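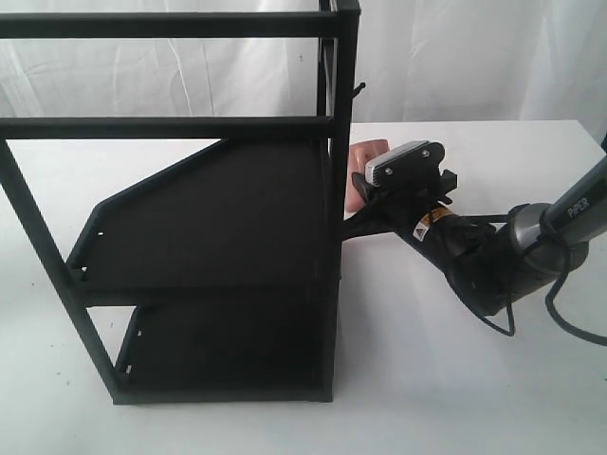
What size counter does a two-shelf rack need?
Measure the footprint at the feet and leave a hand's width on the hook side. The Grostlow takes up less counter at the back than most people expect, and it can stand against a wall or in the middle of a table.

Home | Kitchen | Racks | Hooks and Rails | Spare Parts | Contact

Grostlow Two-Shelf Counter Rack, Black

By Celeste Urrutia
25/02/2021

The Grostlow is a small standing rack for a counter, desk or workbench. It has two shelves, an open front, and crossbars above the top shelf. We sell it mostly to people with one short stretch of counter and too many jars on it, but it also does well in a laundry room or next to a sink in a workshop.

The frame is black metal, made from square bar. The shelves are flat black panels with a raised lip, and there is a row of small slots along the side edge. The finish is matte on every part. Fingerprints show less on it than on the gloss version we used to carry, though flour and dust show more.

Clorngate has stocked this rack for two years. The current batch has the same frame as the first one, with a better set of feet and a bag of spare screws in the box.

Shelves

The upper shelf is the larger one. Its corner is clipped at an angle, so you don't catch your sleeve on it when you reach past for something behind. The lower shelf sits close to the counter and is best for flat or heavy things: a stack of saucers, a butter dish, a bag of sugar on its side. Put the heavy things down there first and the rack will stay put when you pull something off the top. 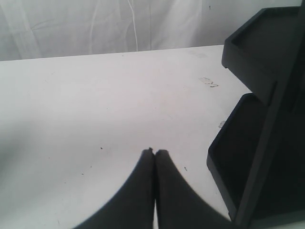 Spice jars of the usual supermarket size fit on the upper shelf with the lids on. Tall oil bottles do not belong there. Keep those on the counter next to the rack, or on the hook side if you have the space. If you use small packets, stand them in a shallow tray so they don't slide down behind each other.

The lip keeps round jars from rolling off the side. It is a low lip and won't hold back a bottle that has been knocked hard. Customers with cats have written to us about this.

Crossbars and hook

Two bars run across the top of the rack, one a little below the other. The gap between them is open. Most S-hooks from a hardware store will go over either bar, and a folded dish towel will hang over the lower one without touching the shelf if it is a thin towel. Thick terry towels bunch up.

A small black hook sticks out from the side of the post. It is meant for light things such as a measuring spoon set, a bottle brush or a pair of scissors with a loop. We have been asked if it will take a cast iron pan. It won't, and the weight would be all on one side.

You can turn the rack so the hook faces the way you work. Right-handed cooks usually want it on the right. If it ends up against a wall or a refrigerator, you lose the use of it, so try the rack in place before you load it.

Slanted leg

The leg slants toward the base, which gives the rack its leaning look from the side. Some buyers have asked if they put it together wrong. If the bottom rail sits flat on the counter and both shelves are held at the same points on each side, it is assembled correctly.

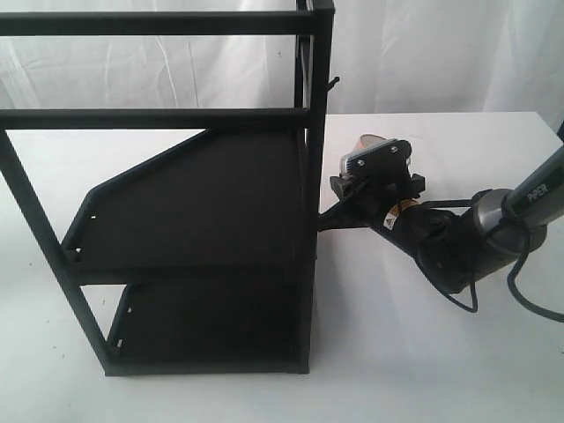
Putting it together

Allow 12 minutes with the hex key in the box. You do not need a drill, and please don't use one, as the threads strip easily. Work on a towel so you don't scratch the table.

1. Lay out the two side frames and check that the slanted legs point the same way.
2. Join the sides with the bottom rail. Leave the screws a half turn loose.
3. Fit the lower shelf with the lip facing up.
4. Fit the upper shelf. The clipped corner goes to the outside.
5. Add the two crossbars, then stand the rack up on a flat surface.
6. Press down on the top with both hands and tighten everything, starting at the bottom.

If the rack rocks after that, loosen the bottom rail, press down again and retighten. Nearly every rocking rack we hear about was tightened while it was lying on its side.

Care

Wipe it with a damp cloth and dry it. Dish soap is fine. Don't use scouring powder or steel wool, which will leave shiny patches in the matte finish. Crumbs collect in the corner of the lip, and a dry pastry brush gets them out. The slots can be cleaned with an old toothbrush.

Do not put the shelves in the dishwasher. One wash won't ruin them, but the finish dulls and the screw holes can start to rust. If you get a chip, dab it with black metal paint from any hardware store and let it dry overnight.

Compared with the Sjöberg and the Pilix

We carry two other racks in this size. The Sjöberg has three shelves and no hook. It holds more jars, but the shelves are closer together, and anything taller than a mustard jar has to go on top. The Pilix folds flat for storage and is the one to get for a camper or a rented room. It is lighter than the Grostlow and moves around more on a smooth counter.

If the rack is going to stay in one place, we would pick the Grostlow. If you want to put it away after each use - some people do, in very small kitchens - get the Pilix.

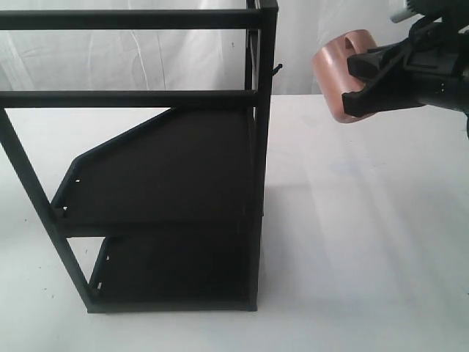
Ordering and spares

The rack ships flat in one box. Orders placed before noon go out the same day. Shipping is free on orders over $100. Feet, screws and the side hook are sold separately as spares, and the upper shelf can be replaced without buying a whole rack. Lower shelves are out of stock until March.

Returns are accepted within 6 weeks if the rack is clean and all the screws are in the bag. A missing hex key is fine. For shops and cafes ordering several racks at once, write to us for a price before you order, as the website can't apply the trade discount.

Contact | Shipping and Returns | Copyright 2021 Clorngate | Back to top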